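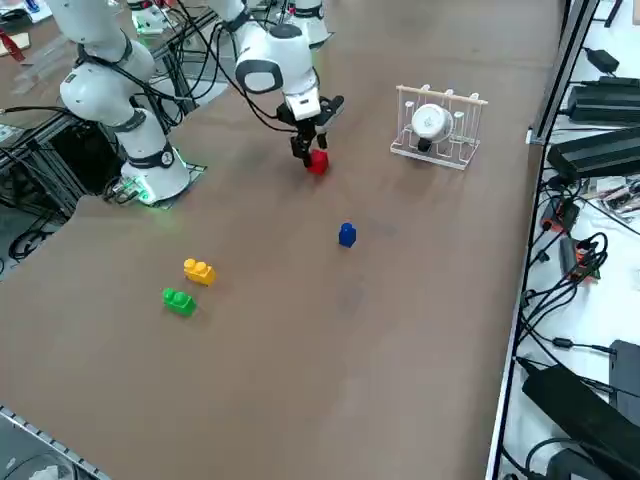

Refinishing a worn benchtop or work table

Most brown timber-look tops that come into a home workshop fall into one of two groups: a coating over solid wood or veneer, or a printed or melamine face over board. Identify which one you have before buying anything. Put a drop of water on an inconspicuous spot and leave it for 9 minutes. A darkened spot means the finish is thin or gone. If the drop stays beaded, the coating is sound or the face is synthetic, and the underside edge will usually settle the question.

Cleaning

Wash first. Grease and old polish load up abrasive paper and cause fisheyes in the new coat. Use warm water with a little dish soap, wring the cloth well, and wipe along the grain. Residue from silicone sprays will not come off with soap; wipe with mineral turpentine in a ventilated shed, then wipe again with a clean rag. Lay oily rags out flat on concrete to dry. A balled-up rag with linseed on it can self-heat and catch fire.

Sanding a coated top

Start at 120 grit if the old finish is flaking, 180 if it is only dull. Go to 240 before the first coat. Keep a random orbital sander flat and moving, and do not lean on it. Veneer is often thinner than a millimetre, so sand veneered tops by hand with a cork block and stop as soon as the colour changes.
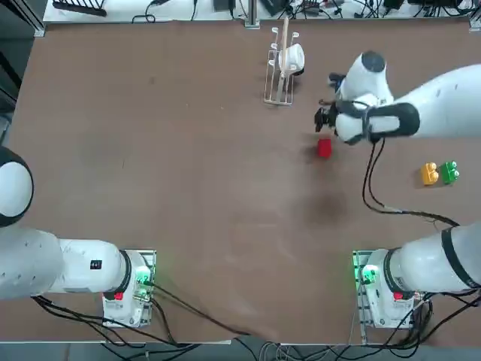
Vacuum the dust between grits. A tack cloth is fine for the last pass, although a barely damp microfibre does the same job for less.

Choosing a finish

Hardwax oil is easy to patch and suits a table that gets hard daily use. Water-based polyurethane is tougher against spills but scratches show white, and a local repair always leaves a visible edge. I have used the Reron satin hardwax on two benches – a 251 mL tin gave 3 thin coats on the smaller one. Wakonora sells a similar oil with a slower cure, which helps in November when the shed is hot by ten in the morning.

Apply thin, wait the time on the tin, buff off the excess. Allow 4 days before anything heavy goes back on top.

Synthetic faces

Do not sand these. Scuffs on melamine often lift with bicarb paste and a soft cloth. Deeper scratches can be filled with a coloured wax stick, levelled with a plastic card. Test the colour at the back edge first – wax that looks right in the packet tends to dry a shade darker.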